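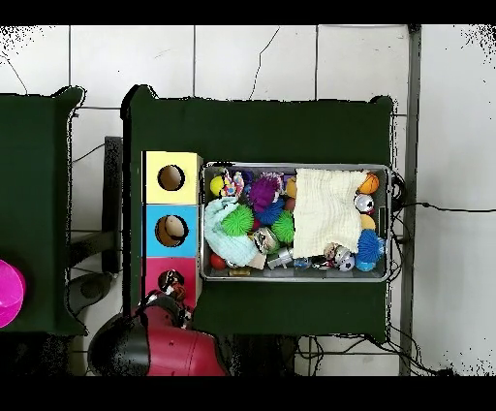
2 min read

Rear-facing seat, tether tension and recline angle
Posted in: Child Car Seats > Fitting

timwood_dad
Fitted a Clirno rear-facing seat in the back of our estate. The manual gives a recline range on the side gauge, but with the lower tether straps tightened fully the bubble sits just outside it. Slacken them and it comes back in, but the seat rocks at the base. Which takes priority?

ratchet90
Tether tension. The gauge is only accurate on level ground. Is your drive level?

timwood_dad
It slopes slightly towards the road. Will recheck.

E_Matei
Disagree with ratchet90. Neither takes priority. The seat has to meet both, and if it can't, it doesn't fit that position in that car. Park on the level, set the recline first, then the belt, then the tethers, alternating sides.
Emanuel Matei

ratchet90
In practice a degree or so on the gauge makes no difference.

E_Matei
For a newborn it can. Too upright and the head drops forward. How old is the child?

timwood_dad
13 months.

pluser_k
Check the front seat as well. Ours was touching the shell and pushing it up. Moved it forward two notches and the angle was fine. Some makers allow contact and some don't, so look in the manual.

ratchet90
Fair point on contact. I still wouldn't run slack tethers.

E_Matei
No one suggested slack tethers.

timwood_dad
Rechecked on level ground. Bubble is inside the range with the tethers tight, and the base no longer rocks. I had also routed the left strap over the seat runner instead of behind it. Refitted both.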